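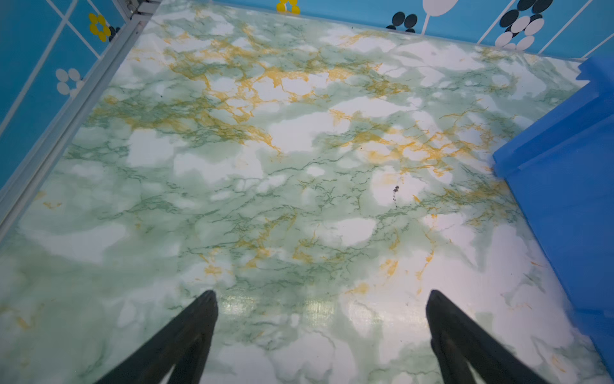

Green marble sheet with the yellow veining.

Home | Notebook | Team pages | Schedule | Contact
Search the notebook Go

Monday, April, about 4:30 pm

Back in the workshop room after the Furnival trip and I want to get this down before practice eats the rest of the week. Short version: we did fine in the rounds and badly on the clock, and I think the clock part is fixable.

Ásdís went two rounds in extemp with almost nothing left for her conclusion. She knew the material cold (the flow sheets are lovely, I've clipped hers into the back of the binder), but she keeps spending her prep time hunting for articles. We have 745 cards in the evidence file now, and the tags are a mess. Half of them say things like "economy - good one." Good for what? I wrote some of those, so I'm complaining about myself here.

So this week's job is the file. Chanida started on it Friday night and got through 579 before her laptop quit, which is heroic! She's sorting by claim first and topic second, so that when you need "tariffs raise grocery prices" you look for that sentence and don't have to guess which folder a tired person put it in. I like it. I was nervous about losing the old topic folders, but she kept them as a second tag, so both ways in still work.

Things I noticed while checking her batch:

- A lot of cards have no date on the source. Please, please put the date on. A judge at Furnival asked for one in cross-ex and we just stood there.
- The Pramadura water rights stuff is in there three times with slightly different cuts. Keep the longest one, delete the others.
- Anything highlighted in two colors, assume the second color is the shorter version for rebuttals. If yours isn't like that, fix it.

Timer drills. We tried the new one today with whoever was around. You get a question, 2 minutes to outline on paper, then you stand up and give only the intro and the preview. No body, no sources. Then straight into the next question. It felt silly for the first few goes and then the previews got a lot tighter. Ásdís had hers down to three clean sentences by the end. I still say "um, and finally" every time. Somebody should charge me a quarter.

I timed a full case read too, the Sisen version of the affirmative. It's roughly 1,000 words and I came in a little under the limit at a normal talking speed, so there's room to slow down on the second contention. Chanida thinks we should use the extra room for one more example. I'd leave it alone, but we'll read it both ways on the next practice and pick.

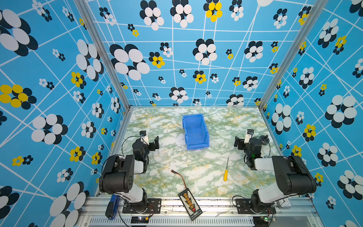 Still to do

Finish tagging (me, from where Chanida stopped). Ask Binik whether their spring invitational is online or in person, because the email says both. Swap the batteries in the gray timer. Ballots from round three need to be typed up - the handwriting on one is rough, and I read "more clash" as "more class" for a whole day.

Also, Chanida wants to try duo with Ásdís. Yes! Find them a script that isn't the airport one.

Contact the squad desk | © Speech and Debate Workshop | Back to top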